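Wenska Surface Planner 334

Planning and perception software for arms that wipe, dust and generally tidy up after people

Wenska is the part of the robot that decides where the cloth goes next. It takes in pictures from a wrist camera, works out which bits of the view are worktop and which are somebody's best chopping board, and hands your controller a path it can follow. It runs on an ordinary desktop PC under Linux, next to whatever else you have running there, and it does not need its own cupboard, fan or shrine.

We wrote it for the sort of kitchen people live in. Clear, plain, matt worktops are lovely to work with, and we have met very few of them.

What it does

Surface splitting. Wenska divides each view into wipeable regions and keep-out regions. Seams, trim strips and the rims of boards are treated as borders until you say otherwise. You can merge two regions with a click, or split one with two clicks and a sigh.

Cloth estimate. Fabric is the rudest thing you can ask a gripper to hold. It has no fixed shape and it hangs in front of the camera. The cloth estimate gives the planner a rough outline of whatever is dangling from the fingers, with a margin you set yourself, so that the cloth isn't mistaken for part of the worktop.

Path planning. Strokes can run straight, in loops or along an edge. Overlap, speed and lift height are set per region. The planner will refuse a stroke it can't finish and will tell you which joint is to blame.

Replay. Every run is saved with its pictures, regions and planned strokes, so you can step through it afterwards and find the moment you stopped being pleased with yourself.
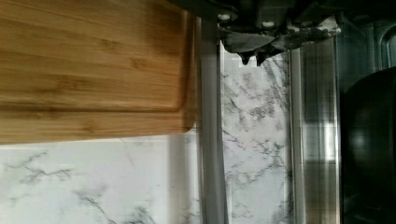
Wrist view with grey cloth in the gripper: bamboo board to the left, veined marble pattern and metal strips beneath and beyond.

Patterned stone deserves a word of its own. A grey vein looks a good deal like a crack, a hair or a stray thread, and a grey cloth over grey veins is enough to make any edge finder lie down in a dark room. The pattern filter in this release was trained on 2664 hand-marked views of stone, tile and printed laminate. It can be turned off for plain surfaces, where it has nothing to do and does it slowly.

Brushed steel is handled by a separate setting called Shiny. We did discuss a more technical name.

What's in the box

There is no box. You get a download, a licence key, the Iltuline viewer for replays, and a manual of 116 pages, several of which are the index.

Specification

Product code: WSP-334
Input: colour wrist camera, depth optional
Output: timed joint paths or tool poses
Scripting: Python and C++
Region memory: more than 3779 saved regions per project
Licence: one seat, one robot, no yearly fee
Updates: included for the current main version

What it doesn't do

Wenska won't pick up the cloth for you. Grasping is done by Nic Giolla, sold separately, and the two share a calibration file so you only have to hold the checkerboard still once. Wenska also has no opinion on whether a surface is clean. It knows where the cloth has been sent, and leaves the rest to you and your standards.

It is not a safety system. Keep your own stop button within reach and your coffee out of it.

Ordering

Available direct from Tedari, with a trial licence that runs until you have planned your first hundred strokes or lost interest. Seats bought before July can be moved to a second machine free of charge. School and university prices are on request, and we do answer.

Page last changed 1/4/21. The product is real, whatever the date may suggest.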